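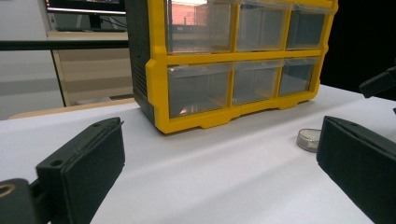 The Stores Office has received several replies concerning the proposed change to small-parts storage at the Rovine and Cisby workrooms, and this message sets out the position as it now stands. The cabinets under discussion are the six-drawer type, with a yellow front and clear plastic drawers arranged in two rows of three. The drawers are transparent at the front, and staff can therefore see whether a drawer is empty before opening it. This answers the first of the points raised in the message quoted at the end.

Existing stock in open trays is to be moved into drawers by the end of April. Each workroom should sort its own fasteners, washers and spacers before the move. Mixed lots will not be accepted at the Nadar store and will be returned to the sending workroom. Items found in quantities of more than 100 should stay in their supplier cartons on the lower shelving, with a working supply only in the drawer.

Labels are to be placed on the lower left corner of the drawer front and must show the part number and the reorder level. Please do not use handwritten tape. Printed labels may be requested from this office in sheets of 61, and a workroom may order more than one sheet at a time.

Small round tins remain permitted on the bench for parts in use during a job. They are to be emptied back into the correct drawer at the close of work. Tins may not be stored on top of a cabinet or stacked inside a drawer.

With regard to stacking, cabinets may be placed two high on a fixed shelf. On an open table they are to stand singly. Workrooms that lack sufficient shelf length should write to this office with the measurements of the wall available.

The form for requesting additional cabinets is form 205, available from the Drostico front desk. Requests already submitted on the former sheet do not need to be sent again.

Stores Office
Drostico

On 9 September 2020, the Cisby workroom wrote:

> We have reviewed the draft storage notice and have three
> questions before we begin sorting.
>
> First, our present drawers are opaque, and staff spend a good
> deal of time opening them in turn to find out what is left.
> Will the replacement cabinets have the same fronts?
>
> Second, the draft does not mention bench tins. We use them
> every day for screws removed during repair and would prefer
> to keep them.
>
> Third, we hold one lot of 500 washers that will not fit in a
> single small drawer. May it be divided between two drawers
> under the same part number, or should it remain in the carton?
>
> We would also be grateful for confirmation of the form to be
> used, as two versions are in circulation here.
>
> Cisby workroom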